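Journal > Daily Life > June

4 min read

The table, the phone and the power strip

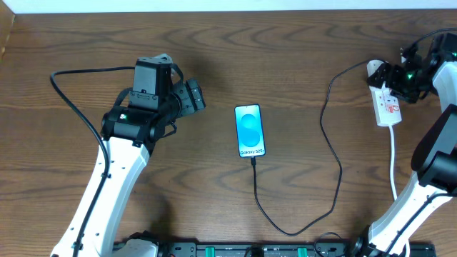

The wooden table, phone in the middle, power strip to the right.

6/2/19

Woke up before the alarm and lay there thinking about the cable drawer. I have been putting it off since we moved in. Had toast standing up, then started.

The table is the best thing in this apartment. It came with the place. Kevser offered me 300 for it the first time she visited and I think she meant it. The grain is dark and goes in big swirls, and in the morning I end up following one of the lines with my eyes until my coffee is cold. I wiped it down with a damp cloth and then a dry one. There is a ring near the wall side from last winter that does not come out. I tried oil on it once and it got darker, so now I leave it.

The drawer took most of the morning. Chargers for phones I don't own anymore, an adapter for I don't know what, a receipt from Değirmenci for light bulbs. I made a pile to keep and a pile for the electronics bin at the library. The keep pile was too big so I went through it again after lunch. Found the instructions for the bathroom fan.

The white power strip is staying out. I had it behind the couch, where I had to lie on the floor to reach it, and I am tired of that. Eylül says to screw it to the underside of the table. I don't want to put screws in this table. She said then use tape. I don't want tape on it either. For now it sits on top and I will think about it.

Firdevs called at 2 about her mother's birthday. She wants to do it at Kisirness again. I said fine but last year we waited so long for the food that her uncle went home. She said she would call them and ask for the back room. I am supposed to find out whether Sakda is coming. Sent him a message and put the phone down flat on the table so I would quit checking it. He hadn't answered by the time I went out.

Walked to the library with the bag of old chargers. The bin was full so I carried them home again. Bought onions, yogurt, dish soap and a box of 10 envelopes, and forgot stamps. It was warm enough to go without a jacket but I had brought one.

Soup for dinner, too much salt. Ate it with the yogurt and that helped. Şükran came by after to return the big pot and stayed for tea. She is doing a puzzle with 1000 pieces and has run out of room on her desk, so she asked if she could finish it on my table. I said she could have it for a week. Then I remembered the power strip, and she said she would work next to it.

Sakda wrote back late. He is coming, and he wants to know if he can bring his brother. Have to ask Firdevs.

To do: stamps, library bin again, call about the fan, find a cloth to go under the puzzle.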